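TRONDTHORPE, Dec 2, 2022 – Ehlers has suspended use of its Clakum hand-held grippers following a cable fault at its training site. The left gripper stopped responding while closed. No injuries were reported.
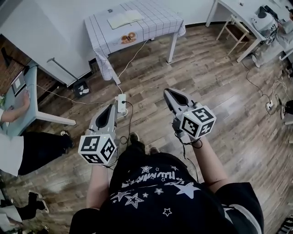

Page 2

The fault was traced to a worn connector. All 400 units in service will be inspected, and operators must keep cables clear of their feet.

"Work resumes when each unit has passed inspection," said Torben Sauerland, head of safety at Ehlers. Customers should contact the Skiminow service office.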